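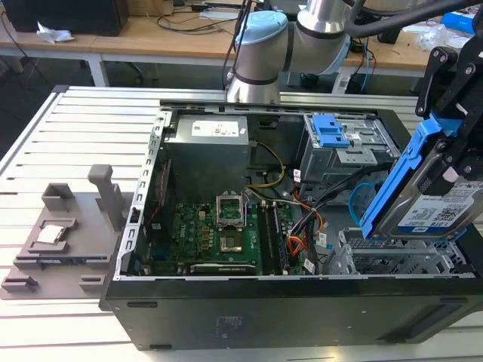 Fig. 1. Desktop tower on its side, side panel removed. The processor socket is open and empty.

Hinden Course Center
Computer Hardware, Part 1: Inside the Desktop Tower
Notes for session 6, 2023-10-05

Please read these notes before you come to the bench. You will need them again for session 7, when we put the parts back, so keep them with your worksheets. The words in the notes are the words I use in class. Some books use other names for the same part, and where I know them I give both.

1. Position of the tower

We always work with the tower lying on its side and the open side facing up. When the tower stands, the cables hang down in front of the board and you must hold them with one hand. When it lies, both hands are free. In the August group some students preferred to work with the tower standing, and they lost many screws behind the board.

Before you open anything: shut down, pull out the power cord, then press the power button one time and hold it for a few seconds. Put on the wrist strap. Clip it to bare metal of the chassis, for example the silver rim with the ventilation slots on the left in Fig. 1. Painted metal is not good for the clip.

2. Power supply

The power supply is the gray metal box in the upper left of the figure. The white label on its top face is the first thing to read. Copy from the label to your worksheet: the maximum power in watts, the input voltage, and the current for each output line. If a label says 200 W, this is the total for all lines together. Students often write this number next to every line, and then the sum is wrong.

We do not open the power supply. It can hold a charge after the cord is out, and there is no part inside that we repair in this course. If it is faulty we replace the complete box.

Colors of the wires, as we find them in most desktop supplies:
Yellow: 12 volts
Red: 5 volts
Orange: 3.3 volts
Black: ground

In Fig. 1 you find a bundle of yellow wires that goes in a loop from the supply to the center of the board, and orange and red cables farther to the right. The colors are a help, but some makers use all black wires, so check with the meter before you trust them.

3. Motherboard

The motherboard (also called main board or system board) is the large green board with the Dell logo. All other parts connect to it. Many boards from the big makers do not have the standard shape, and the screw holes or the power connector can be in a different place. Ask before you order a replacement board for such a tower.

When you lift a board, hold it by the edges. Do not hold it by the capacitors or by the socket.

4. Processor socket

The socket is near the center of the board. Around it is a metal frame which keeps the processor in place. In the figure the frame is raised and there is no processor, so the square with the contact pins is free to see.

This is the place where the most expensive mistakes are made. The pins are very fine and they bend from a light touch - also from a sleeve, or from a cloth. Rules for the open socket:

Do not touch the pins, and do not blow on them.
Do not carry tools over the socket. Go around it.
If you stop work for longer than a short break, put the plastic cover on the socket.
When you insert a processor, match the marks first, then let it down straight. No pushing. The frame makes the pressure when you close it.

If you think a pin is bent, tell me before you try to correct it. We have a magnifier in the cupboard, on the shelf with the Filali meters.

5. Memory slots

To the right of the socket are two memory slots, the dark ones. A memory module has a notch which is not exactly in the middle, so it fits only in one direction. Open the clips, put the module in, and press on both ends at the same time until the clips close. With two slots we normally use two equal modules. One module alone also works, but the manual says which slot must be filled first.

6. Data cables and labels

The black cables in the direction of the drive bays are SATA cables. Each one carries data for one drive. Power for the drive comes on a separate cable with a wider plug. Both plugs have the shape of an L inside, so look before you push.

On the cables in Fig. 1 there are small white labels. In our workshop every cable gets a label before it is pulled out, and the same word goes on your worksheet. Use a pencil on the worksheet and the fine marker on the label.

7. Drive cages and caddies

The tower has two metal cages for drives. The gray one in the upper right has two bright blue plastic latches. The lower one has perforated sides and slotted rails, and in the figure it is empty.

A blue plastic caddy, such as the one at the right edge, is a frame that goes around the hard drive. With this kind of caddy the drive is normally fixed without screws. You bend the caddy a little, the small pins go in the side holes of the drive, and the caddy slides along the rails until it clicks. Blue plastic on a tower like this usually means: you can touch and move this part by hand. Do not use a screwdriver to open it. The latches break easily when they are old, and the Fledis shop does not sell them one by one.

8. Worksheet for this session

Fill in lines 1 to 27. Lines after this are for session 7.
Make a simple drawing of your tower from above, and mark the supply, the socket, the memory slots and both cages. Your tower may be different from Fig. 1, so draw what you have on your own bench.
Write the colors of all wires that go to the drives.

Reading: Dromcombe workshop reader, page 83 and the next page (the table of connectors). The table is a little old and has connectors which you will not meet in class, but the drawings are clear.

Bring your own small screwdriver if you have one, Phillips number 2. Magnetic tips are allowed.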